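March, a little after 9 in the evening

Got in at eight and the heating in the lab was off again, so I kept my coat on until lunch. Started the sim on the first desk and left the second one for Yao-tsung, who had the early train from Kuvthorpe and wanted to check the new controller mapping before anyone else touched it.

The count stood at 939 demonstrations this morning. Grasbridge wants 2,000 before they will look at a trained policy at all. Lau says that number came out of a meeting and has no other basis, and he may be right, but it is in the agreement and we signed it. So the days go like this: load the room, take the controllers, do the task, save or throw away, load again.

The controllers are better since the update. Before, I would turn my wrist and the arm would follow a beat late, and I'd already be correcting by the time it moved. Now the lag is small enough that I forget it for a while. The left one still drifts if I set it down on the desk between runs. I have taken to keeping it in my lap.

Spent the first hour on the glass thing on the table. It has facets and a narrow neck, and when it lies on its side the fingers want to close on a slope. Yao-tsung approaches from the neck end. I come straight down over the body and close slowly. We argued over whether we should agree on one way, and in the end he said to leave it, that a policy trained on two people's habits would at least have seen both. I am not sure about that. I wrote it in the log so we can separate mine from his later if the results come out muddy.

Then on to the room itself. The wrist view and the body view have to make sense together, and the only way I know to learn that is to drive with both open on the screen.
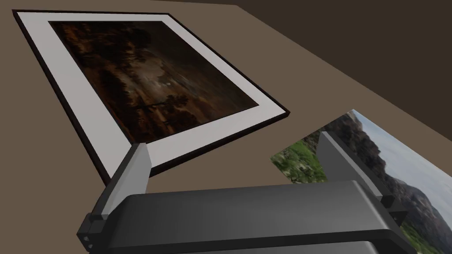
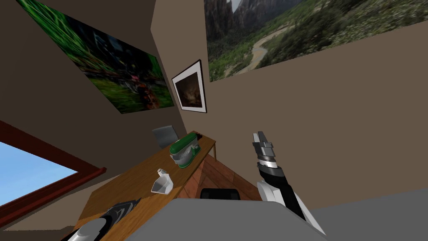
I drove badly until mid-morning, and most of it was the views. When both are up I look at the wrong one. My hands want to follow whichever picture moves the most, and the wrist view always moves the most, even when the useful information is in the other. Yao-tsung told me to pick something in the room that doesn't move and steer by that, so I tried it with the small framed picture in the corner, the one with the white mat. The mat is pale enough to catch my eye without my hunting for it, and from the wide view I could use it to tell which way the far end of the table lay. It helped more than I expected. By eleven I could swing the arm off toward the wall and bring it back over the table without stopping halfway to think.

Threw away a whole batch after that. I had left the gripper speed at the setting from the last task and did not notice until I played one back. The motions were fine, only too quick at the close, and anything learned from them would snatch. Lau said keep them and label them. I deleted them. He wasn't pleased, but he wasn't the one who would have to explain it at Dridongate next month.

Lunch was soup from the place on the corner. It has gone up in price.

In the afternoon we switched, Yao-tsung driving and me watching and marking the segments. Watching is harder on the eyes and easier on the shoulders. He is very smooth. He pauses before each grasp, a clear pause, and I asked if he does it on purpose. He said he was taught to on the real arms at Dridongate, where the woman training him made him take his thumb off the trigger and look before every close. Over there they did most of it by hand, standing beside the arm with the brakes released and pushing it through the motion. He misses that. He says you feel in your own elbow when the arm is running out of reach, and through a controller you only find out when it stops.

I have only done it by hand for one week, two summers ago, and what I remember is being tired. The arm was supposed to be weightless and it was not. But I take his point. I ran into the reach limit 3 times this morning and each time I thought the software had hung.

There is a question about the pauses. If he pauses and I don't, what gets learned? Lau thinks the pauses should be trimmed out before training. Yao-tsung thinks trimming leaves a jump in the speed that shows up later as a twitch. I said we should train a small one each way and look, and that is what we are doing overnight – the short run, on this week's set only. It was going when I left. The fan on that machine has a rattle, and I put a folded envelope under one corner, which did nothing.

The mixer task is next on the list and I am not looking forward to it. The head arches over the bowl and there isn't a lot of space to bring the fingers in. I tried a few approaches at the end of the day without recording. From the side is possible. From above I got nowhere. Yao-tsung wants a whole morning for it with no other task mixed in, and for once Lau agreed right away.

Wrote up the log before leaving. I have been putting down the driver, the task, the speed setting, and a line of remarks if anything was off. Lau never fills in the remarks. Going back through last week I found a string of his with the field blank and one of the runs plainly has the arm bumping the table edge. I will ask him tomorrow, or else watch them all through myself.

Wrists sore tonight, the right more than the left. Held them under the warm tap for a while. I kept seeing the two views when I shut my eyes on the train, the way you see the road after a long drive, and my thumb was closing on nothing.

Need to remember: charge both controllers, ask about the heating, send Grasbridge the updated count before noon. Also buy bread.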